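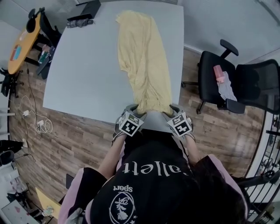
Cloth task, both hand grippers on the near end of the yellow cloth.

Letmont Robotics Club — minutes, March meeting
Start 4:10 pm. Chair: Orvokki Kettunen. Notes: Zamani (sorry for spelling, typing as we go)

Last minutes
Approved. One fix, the Fernlow visit is the spring one, not the fall one. Changed in the shared copy.

Cloth folding project
Long talk on this one. Goal for the Praltness meet is 1,000 usable demos of the fold with the hand grippers. We have 1,514 recorded but only 900 passed the check. So 100 short, plus whatever else gets thrown out on second look.

Main reasons for rejects, from Orvokki's list:
— cube markers turned away from the camera or a sleeve over them
— cloth let go too early, fold slides open
— start and stop pressed late, so the clip has ten seconds of nothing
— two people talking to the recorder at once and the clip gets the wrong label

Question about whether a rumpled start counts. Yes it does. Orvokki: we want rumpled starts, the flat ones are too easy and we have plenty. Do not smooth the cloth out before you press record. Pin the near edge first with both grippers, then work away from you. If you lose the edge, stop and mark the clip bad, don't try to save it.

Some back and forth on grip pressure. Second years say press the jaws down onto the table and then close. First years have been pinching from the side and getting a fold of cloth stuck in the jaw. Agreed everyone presses down first. Will redo the instruction sheet so it says this in the first line.

Yellow cloth stays as the main one. Asked if we can add a dark cloth. Not until the 1,000 is done.

Sign-up for recording
Slots are 28 minutes, then swap. Arms get tired and the last clips in a long slot are always the worst. Sheet is on the door. Put your name AND which gripper pair you used, last month half the rows had no pair written down and we couldn't trace the bad calibration.

Calibration
Left gripper on pair two reads a little open when it is fully closed. Re-zero before every slot until the new spring gets here. Takes a minute, please just do it.

Praltness meet
Entry form is in. We are down for the soft materials event only, the sorting event was dropped, not enough people. Need a two page write-up and a short talk. Orvokki will draft the write-up, wants comments by next meeting. Talk still open, two people interested, they will sort it out between them.
Someone asked do we get to bring our own table. No. Theirs is smaller then ours, so tape off a smaller area and practice in it.

Fernlow visit
Middle school group, one hour. Plan is short demo then let them try the grippers. Their clips do not go in the dataset. Zamani to email the teacher re arrival time.

Any other business
Backup drive almost full. Delete rejects after they are logged, not before.
Someone has the small screwdriver set, please bring it back.

To do
Orvokki — write-up draft, reject list posted
Zamani — email Fernlow, new instruction sheet
Everyone — at least one slot before next meeting

Closed 5:05 pm.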